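Showing a Gripper How to Fold: Tips for Teaching Laundry by Hand

Posted by Tayla Mudgway in Laundry and Linens

These tips are for folding with a pair of hand-held grippers when you want to record the job so an arm can learn it later. Most of them come from one long stretch of sweatshirts, T-shirts and pajama pants, plus a shorter try at driving the arm from a remote. Ataahua Stubbs did half of the folding and disagreed with me on two points, and I have put her way next to mine where that happened.

I am assuming you already have your grippers paired and charged. If you are still at that stage, read the booklet first and come back.

Before you start

Pick one fold and stay with it. If you fold sweatshirts in thirds at home but in half when you are in a hurry, decide which one you want taught and do only that. We mixed both for the first evening and had to throw those recordings out.

Write the steps on a card and tape it up where you can see it. Ours for a sweatshirt reads:

Lay face down.
Left sleeve across the back.
Right sleeve across the back.
Left side in to the middle.
Right side in to the middle.
Hem up to the collar.
Turn over and pat.

Wash everything once before you use it. New cotton has a finish on it that slides on the pads, and it folds stiffer than it ever will again.

Empty the pockets. A tissue or a coin makes a lump, and you will find yourself steering around it without thinking.

Take off rings and push your cuffs back if they are loose. A sleeve that hangs over the grip gets caught in the linkage sooner or later.

Setting up the surface

A bed works. A table is better for your back, but a bed has a soft surface that lets the lower finger sink in a little and get under an edge, and that makes the first pickup much easier. On our hard table we needed a folded blanket under the sheet to get the same thing.

Pull the sheet tight and tuck it. A sheet that creeps will bunch up under the garment, and then you pinch sheet and sweatshirt together. This was our most common mistake by a long way. If it happens, open up, smooth the sheet, and start that garment over from flat.

Patterned sheets are fine and so are plain ones. Use several if you have them. What you should avoid is a sheet in the same color as the clothes, at least in the beginning. Gray on gray is hard for you to see and hard for the cameras.

Put the finished pile in the same area each time, but don't measure it. A hand's width one way or the other is good practice for the arm. Ataahua likes the pile at the far side of the bed. I like it to my left. Either is all right as long as you can reach it without leaning over the piece you just folded.

Turn off any lamp that shines straight at the lens when you reach forward. Ceiling lights can stay on.

Holding the grippers

Hold them the way you would hold a garden trowel, upright handle, wrist straight. Squeeze with two fingers and let the others rest. If your forearm aches after ten minutes you are squeezing too hard.

Work with two people's patience and one person's hands. By that I mean: go at half your usual pace, and let one side finish its move before the other begins. When both hands move at once the cloth gets pulled tight between them, and thin knits stretch.

Come in low. The pads should touch the sheet just outside the edge of the cloth, then slide in and close. Coming straight down from above gives you a pinch of the top layer only. That is useful for lifting one sleeve off another, and a nuisance the rest of the time.

Take hold of seams and hems where you can. A ribbed hem is the easiest thing on a sweatshirt to grip. The middle of the back is the hardest.

Keep the cloth between the pads and in view. If your own arm or the second gripper blocks it, stop and move around to the other side of the bed. It feels fussy at first.

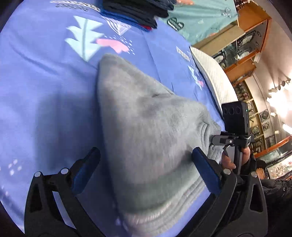
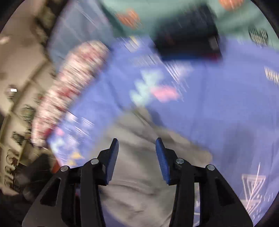 Gray cloth on the printed blue sheet in both, with the blue pads apart.

Folding, step by step

Start with the garment flat and close to you. Smooth it with the backs of the pads. Don't put a gripper down to use your bare hand, even for a second, because the arm has no bare hand to use.

For the sleeves, grip at the cuff, lift a few inches, carry it across and lower it. Let go only when the cloth is resting. If you drop it from a height it lands differently each time.

For the sides, one gripper holds at the shoulder and the other at the hem. This is the one step where both need to move together. Count it out loud if you have to. We did, and after an evening we could stop.

For the last fold, grip both corners of the hem and bring them to the collar. Ataahua pins the middle first by resting the side of one gripper on it, then brings the hem up one corner at a time. Her folds come out neater. Mine are faster. We kept both, labeled separately.

Carry the finished piece to the pile from underneath, one finger of each gripper below it. Picking it up by the top layer will undo everything.

Thick fleece: do one fewer fold. It won't stay down otherwise.

Pajama pants: legs together first, then in half, then in half again. The drawstring goes inside.

Socks: skip them until you are confident. They are small and they roll.

Mistakes are worth keeping

Don't delete every bad fold. If a sleeve slips and you go back and fix it with the grippers, keep that one and mark it as a fix. The arm is going to drop sleeves too, and it needs to have seen somebody pick one up again.

The ones to delete are where you stopped halfway to answer the door, where you used your hand, or where the sheet came up with the cloth and you carried on anyway.

Say what went wrong in a note straight away. A notebook on the windowsill did the job for us. By the next morning you won't remember which sweatshirt it was.

If you are using the remote

Driving the arm from a remote is slower than holding the grippers yourself. A sweatshirt that took us 21 seconds by hand took more than 4 minutes the first time by remote, and Ataahua is good with game controllers. It gets better, though it never got close for either of us.

It has one real advantage. You can only do what the arm can do. With a gripper in your hand it is easy to twist your wrist in a way the arm can't copy, and you don't notice until later. After an hour on the remote I went back to the hand-held pair and folded quite differently, with my elbows in and far less twisting. I would tell anyone to spend an hour on the remote first for that reason alone.

Other remote tips:

Stand where the arm is looking from, or as near as is safe. Facing it from the front swaps left and right and you will fight it all evening.

Keep pets out and the door shut.

Set the speed to the lowest step for the pickup and one step higher for the carry.

Put the remote down before you walk over to straighten the sheet. Down on a shelf, that is, and with the arm paused.

Take a break between batches. Remote work is tiring on the eyes.

How many is enough

We did 430 folds in total. I can't say that is the right number for anyone else. The first sensible attempt at a sleeve came well before the end, and the hem fold was still poor when I thought we were done, so we went back and did more of those by themselves.

Short sessions are best. Past the first hour our folds got sloppy and the notes got shorter.

Change the clothes over often. If you fold the same sweatshirt all evening it picks up creases in the right places and nearly folds itself. Shake it out, or swap it for one from the bottom of the basket.

Looking after the pads

Wipe the finger pads with a damp cloth after each session. Fleece leaves lint on them and they lose their grip. Use a soft toothbrush if there is any texture to the pad.

Check the pins and screws for play once a week. Don't oil them. Oil finds its way onto clothes.

Dry the pads completely before you put them away, and store the grippers open so the pads don't take a set.

Next I want to try fitted sheets, which I can't fold properly myself. Ataahua can, so she will be holding the grippers and I will be writing the card.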